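# How to run a home-task demonstration at an open day

These notes come from our open day at Werkumgate in February. We showed visitors how a person records household work with hand-held grippers, so that a robot arm can learn from it later. If you plan a similar demonstration, you may follow the same steps.

## 1. Choose a task that visitors know

We took clothes folding. Everybody has an opinion about how to fold trousers, so the questions come quickly. Write the task on one sheet of paper and hang it by the door. Ours said: "Fold the clothes on the bed and put them on one pile."

## 2. Prepare the room

Use a real bedroom if you can get one. Visitors stand in the corridor, in groups of 6, and look in through the open door. Keep the ordinary bed covers, also if they have a strong pattern, and do not tidy too much. Close the door of the wardrobe, or people will look in there.

## 3. Lay out the clothes

Put the first piece flat on the bed, with the waistband away from you, and leave the others at the side where you can reach them. Before you start, hold both grippers over the bed and check that the fingers point forward. The Brostness checklist asks for this before each round, and I found it useful to say it aloud for the visitors.

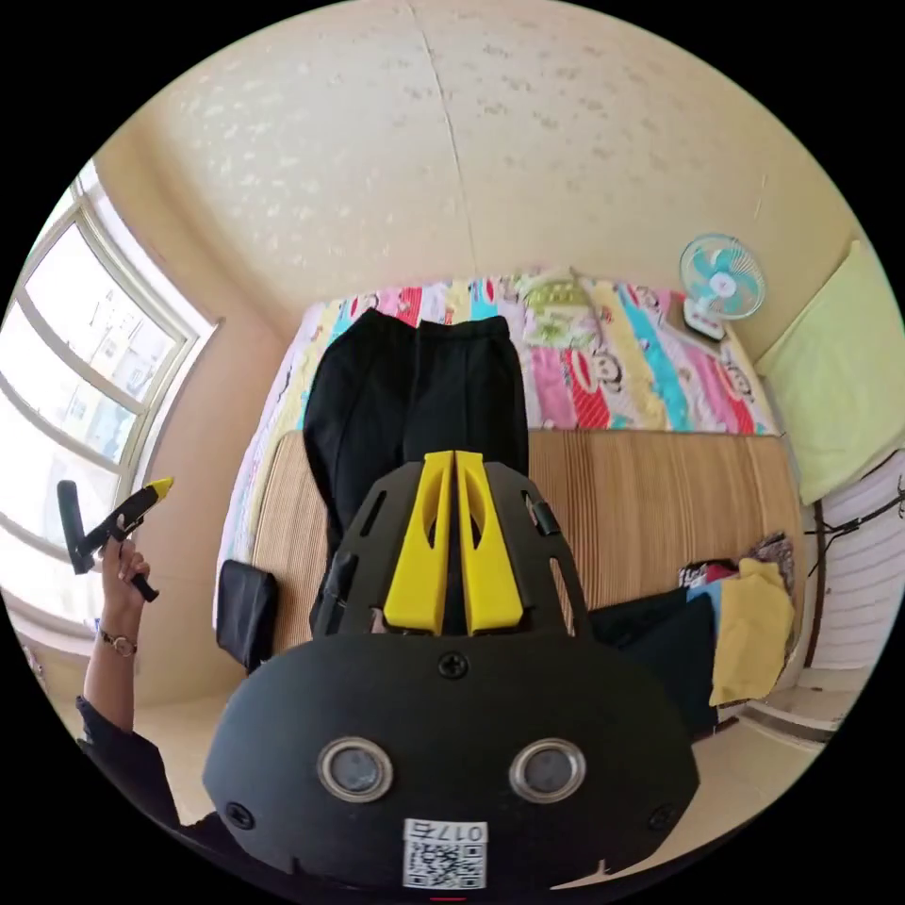
## 4. Do the folding slowly

1. Open both grippers fully and wait until the group is quiet.
2. Take the trousers at the two ends of the waistband.
3. Bring one leg over the other, then fold from the bottom to the top.
4. Press with the side of the fingers, not with the tips.
5. Set the trousers down and go to the next piece.

One round took us 56 seconds when I did not talk, and much longer when I did. We made 18 rounds before lunch, and my wrists were tired. Change the operator after each group.

## 5. Let the visitors try

Give the grippers to one adult at a time. Shirts are difficult for beginners, so offer a towel first. The Rulow leaflet has a drawing of the correct grip on the back page; we printed 300 and should have printed fewer.

## 6. After the last group

- Clean the handles and the fingers.
- Charge everything overnight.
- Copy the recordings before you delete anything.
- Send the signed visitor forms to the Wongsuwan office.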